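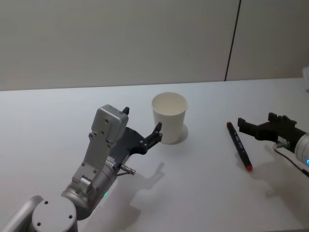 Couper les pauses dans les démos, ça revient à apprendre au robot à se précipiter, et il va tout renverser : c'est le commentaire reçu sous le billet précédent, non signé, et il m'a trotté dans la tête toute la semaine. Parce que bon, c'était aussi ma crainte. Donc j'ai refait les essais, tous, et voilà les résultats. En vrac, j'ai un train pour Rindmont tout à l'heure.

2025-09-06

Rappel pour ceux qui débarquent. La tâche s'appelle Hova chez nous (ne cherchez pas, l'acronyme ne veut plus rien dire depuis janvier). Deux bras, un gobelet en papier, un feutre. Le bras gauche stabilise le gobelet, le droit prend le feutre et le met dedans, debout. C'est bête comme tout. Et c'est exactement le genre de truc où une politique apprise par imitation se fige : elle arrive au-dessus du feutre, pince ouverte, et elle reste là. Dix secondes, vingt secondes. Parfois pour toujours.

L'explication classique : dans les démonstrations téléopérées, on hésite. On arrive près du feutre, on s'arrête, on vérifie l'orientation, on corrige. Pendant ce temps l'image ne bouge presque pas et l'action enregistrée c'est « ne rien faire ». Le modèle voit ça des milliers de fois. Il apprend très bien à ne rien faire.

Solution paresseuse : on vire toutes les images où la vitesse des deux bras est sous un seuil. C'est ce que j'avais fait au printemps. Résultat pas terrible, je l'avais écrit ici. Les pinces se fermaient trop tôt, ou plutôt au mauvais endroit, et le gobelet partait se promener. Le commentaire avait donc raison sur cette version là.

Ce qui change maintenant : on ne coupe plus selon la vitesse seule. On regarde ce que la pause produit. Si après l'arrêt la pince repart dans la même direction, avec la même orientation, c'est une pause vide, on la retire. Si l'orientation change, ou si l'autre bras bouge entre temps, c'est une pause utile, on la garde en entier. Quand le bras gauche attend que le droit ait fini, ça reste aussi. C'était le gros oubli de la première version d'ailleurs : à deux bras, l'un est immobile une bonne partie du temps et c'est son boulot.

Matériel : la table blanche, les deux bras habituels, pinces noires à deux doigts. Gobelet blanc, vide. Feutre noir à bouts rouges, choisi pour qu'on le voie bien. Mais comme il est rouge aux deux bouts, le modèle n'a pas grand chose pour distinguer la tête du pied, et pour nous ça n'a pas d'importance, les deux sens comptent comme réussis. J'aurais dû l'écrire dans le protocole dès le début, ça m'aurait évité une matinée de discussion.

Les données : 3 182 démonstrations, les mêmes pour toutes les versions. Même architecture, même nombre de pas d'entraînement, même graine. La seule chose qui bouge c'est le filtre.

Les essais : 100 par version. Positions du gobelet et du feutre tirées au sort avant, imprimées sur une feuille, et suivies dans l'ordre. Pas de deuxième chance.

Sans filtre : 49 échecs. Presque tous des blocages, le bras droit au-dessus du feutre qui ne descend pas.

Avec le nouveau filtre : 13 échecs.

Voilà. J'ai relu le tableur trois fois.

La version par vitesse seule, je ne redonne pas de chiffre. Je l'ai relancée, mais un câble s'est pris dans le bord de la table au milieu de la série et j'ai tout arrêté. À refaire proprement. Je préfère ne rien mettre que mettre un demi résultat.

Sur les échecs qui restent. Plus aucun blocage long, et ça c'est vraiment la bonne nouvelle. Il y a des prises ratées quand le feutre est couché en diagonale avec un bout très près du gobelet : la pince droite veut passer, la gauche est déjà là, et les deux négocient mal. Il y a aussi des feutres lâchés sur le rebord au lieu de tomber dedans. Le papier c'est léger, le gobelet se couche au moindre contact. Et un cas que je ne comprends pas, le bras gauche est reparti en arrière sans raison visible. J'ai gardé les logs.

Donc pour répondre au commentaire : non, pas plus de gobelets renversés qu'avant. Mais la crainte est légitime et je pense qu'elle redevient vraie dès qu'on règle le critère d'orientation trop large. J'ai essayé un réglage plus agressif, à l'œil, sans série complète. Les gestes sont plus secs. Pas joli.

Limites, vite fait :

Un seul gobelet, un seul feutre. Avec un verre lourd on aurait sans doute moins de chutes et la comparaison serait moins parlante.

Le critère « l'orientation change » dépend d'un seuil choisi à la main. Je l'ai fixé en regardant des démos, avant de lancer les essais, mais quand même.

Les démos viennent toutes de chez nous. Ceux de Trunemer ont des opérateurs bien plus rapides que nous et ils hésitent autrement – petits allers-retours plutôt que des arrêts francs. Mon filtre ne verrait rien. Ils m'ont proposé un lot pour tester, j'ai dit oui, je n'ai pas encore eu le temps de l'ouvrir.

Et une seule graine par version. Je sais. Je sais. Le calcul coûte ce qu'il coûte et la machine est partagée.

Côté code, le filtre tient en un fichier, c'est moche mais ça tourne. Je nettoie et je mets en ligne quand les noms de variables seront présentables (il y en a une qui s'appelle pause_pause_bis, voilà où on en est). Si quelqu'un veut le lire tel quel, un mail suffit.

Chez Dierckx on m'a demandé si ça marchait aussi avec un seul bras. Aucune idée, pas testé. Je dirais que oui, et que le gain serait plus petit vu que tout le problème de l'attente disparait. À vérifier.

La suite : refaire la version vitesse seule, ajouter deux graines, puis passer au lot de Trunemer. Et changer de feutre, un avec un seul bouchon de couleur, pour voir si la prise devient plus régulière quand il y a un sens.

Les commentaires restent ouverts. Surtout si vous avez déjà filtré des pauses sur du bimanuel et que ça a mal tourné, ça m'interresse. Je réponds lundi ou plus tard, pas de réseau là-bas.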